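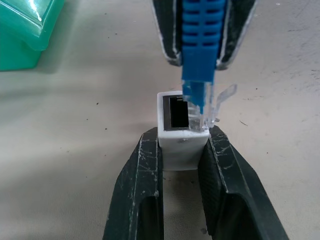 Blue network cable and white coupler.

Mechanic, Older Family Cars
Grastton Motor Works, Retinlow
Full time, 40 hours a week
Two openings

Grastton Motor Works repairs and maintains ordinary cars from the seventies, eighties and nineties. Sedans, wagons, hatchbacks, a few small pickups. Most of them are driven every week and some are the owner's only car. We are hiring two mechanics to work in the main shop in Retinlow, starting in April if possible.

We don't do show restorations. We don't build race cars. A typical customer has had the same wagon for a long time, wants to keep it going, and has trouble finding a garage that will look at it. The work is brakes, cooling, fuel systems, suspension, exhausts, wiring and rust, in no particular order. Some weeks are mostly rust.

The shop

The building used to be a farm equipment dealer. It has high doors, a good floor drain and decent heat. There are lifts, a pit that we still use for exhaust work, a press, a lathe, a parts washer and a separate room for welding and grinding. The paint booth belongs to the body shop next door and we send paint work to them.

Parts are kept upstairs. We have a large stock of used parts taken from cars we have broken over the years, and Xuelian Cao runs that side. Every part on the shelves has a tag with the car it came from, the mileage if we had it, and what was checked before it went on the shelf. You will be expected to fill out those tags properly when you take something off a donor car.

Shuzhen Luo is the shop manager and would be your boss. She assigns jobs in the morning, talks to customers and signs off on finished work. Jinlong Zhong handles engines and transmissions. Mojtaba Bakhtiari does electrical work and most of the carburetor and early fuel injection jobs, and he would like some help with both.

What you will do

Inspect incoming cars and write up what you find, in order of urgency.
Service and repair brakes, steering, suspension and cooling systems.
Remove and refit engines and transmissions, alone or with Jinlong.
Trace wiring faults using factory diagrams, or without them when no diagram exists.
Set up carburetors, ignition timing and idle.
Cut out rust and weld in repair sections on floors, sills and inner fenders.
Strip donor cars and tag the parts.
Road test your own work and write down the result.
Keep your bay clean and put shared tools back the same day.

The write-ups matter a lot here. Our customers decide how much to spend based on what we tell them, and some of them will spread the work over a year or more. A good write-up says which things need to be fixed before the car is driven again, which things should be done soon, and which can wait. It also says what you didn't check. We can teach you our form, but you need to be able to write clear sentences.

What you need

At least two years of paid work as a mechanic. It doesn't have to be on old cars. People have come to us from dealerships, tire shops, farm machinery and the army, and most of them have done fine once they got used to the age of the cars.

A valid driver's license and the ability to drive a manual transmission.

Your own hand tools. We supply the big things, the specialty pullers, the diagnostic gear for the newer cars and all the welding equipment.

Patience with stuck fasteners. You will meet bolts that haven't moved since the car left the factory, and we would like them out in one piece where that can be done. Heat, penetrating oil and time are all allowed. If you think a bolt is going to snap, tell Shuzhen before you lean on it, so the customer can be called.

It helps, but is not required, if you can weld thin sheet metal, have rebuilt a carburetor, have worked on vacuum-controlled heating or central locking, or have owned an old car yourself and kept it on the road. Reading German, Swedish or Italian would be useful, as some of our manuals have never been translated.

What the job is not

You won't be selling. There is no commission and no target for add-on work. If a car comes in for a water pump and the belts are fine, the belts stay on.

You won't be working flat rate either. Old cars don't follow the book times, and we gave up on trying. You are paid by the hour for the hours you are here. Jobs are still estimated, and Shuzhen will want to know early if something is running over.

It is also not a quiet hobby job. The shop is busy from spring through fall, when people take their cars out of storage and find out what went wrong over the winter. Customers heading to club meets want everything done the same week. We keep the 40 hours as a real limit for most of the year. In the busy season there is some overtime, paid at time and a half, and you may say no to it.

Pay and benefits

Pay is hourly and depends on experience. We will tell you the range on the first phone call, before you come out to see us, and we ask you to tell us if it doesn't work for you. Everyone gets a review after the first year.

Health and dental coverage starts after the first full month. There is paid vacation, paid sick time and a retirement plan with a match. The shop closes between Christmas and New Year's, and that week is paid and does not come out of your vacation.

We supply work clothes, gloves and safety glasses, and have the clothes washed. There is a yearly boot allowance.

You can use a lift for your own car after closing, as long as one other person is in the building. Used parts from upstairs are sold to staff at what we have in them. Plenty of parking, including covered space for one project car per employee. The car has to roll and it can't leak — Xuelian is strict about both.

Hours and location

The shop is open from 7:30 in the morning, and most people are finished by 4:30 in the afternoon with an hour for lunch. We don't work weekends. An earlier start can be arranged if you have kids to pick up or a long drive home.

Retinlow is a small town and housing is not hard to find, though rentals move quickly in the summer. The bus from the train station stops a short walk from our gate. If you are moving for the job, we can put toward the cost of a truck. Ask about it on the phone.

The first few weeks

New mechanics spend the first two weeks paired with someone else. You will mostly do inspections and brake work to begin with, so that you see a lot of different cars and learn how we write things up. After that you will get jobs of your own. Mojtaba does a morning on wiring diagrams and another on fuel systems with each new person. If you already know the material, say so and he will move on to the parts you don't know.

We have 43 regular models in our service files, each with a folder of notes on common faults, torque figures we trust, and parts from other cars that fit. Please read the folder before starting on a model that is new to you, and add to it when you learn something. Some of the folders are thick. Some have a single page, and those are the ones where your notes would be most welcome.

How to apply

Send a letter and a work history to Yuxi Bai in the office. Email, regular mail or dropping it off at the counter are all fine. The letter doesn't need to be long. Please tell us:

where you have worked and what you did there
one repair that went badly and what you did about it
whether you weld, and on what
when you could start
whether you are applying for full time only, or would consider four days

Don't send photos of finished cars. If you have pictures of work in progress, such as a floor repair before it was coated, bring those along when you visit.

Yuxi answers everyone, normally within a week. After a phone call with Shuzhen, we invite people in for a paid trial day. You will do an inspection on one of our own cars and then work alongside one of the mechanics for the afternoon. Lunch is on us. Bring boots and your basic hand tools.

We ask for the names of two people who have worked with you, and we call them only after the trial day. A background check is not part of the process, but our insurer will look at your driving record.

Both openings stay up until they are filled. If you see this notice at our counter or on our website, at least one of the jobs is still available.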